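Grasp Collection Update: Bin 2 Is Running

7 Jun 2019 | By the Rundent data desk

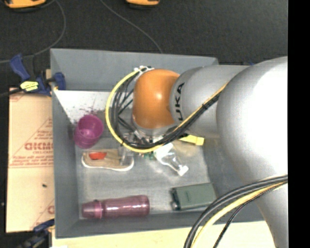 What gets logged

The Grenness set now stands at 1269 labeled grasp attempts. Each record holds the view into the bin before the move, the commanded wrist pose, the finger opening and a pass or fail label. Failed grasps are kept and count the same as good ones.

Object mix

Bin 2 holds household items of mixed shape: a cup, a shoe, bottles, a hard-to-place case. Clear plastic stays in the mix, as depth readings on it are poor and the Arruda model needs those cases. Objects are restirred after every 13 attempts.

Known issues

Cable slack near the wrist limits rotation on one side, so poses past the soft limit are dropped before execution. Over 4 percent of planned grasps were lost this way. The next export goes to the Fanda server in October, in the same file layout.

You are receiving this newsletter because you signed up for project updates. Unsubscribe | Manage preferences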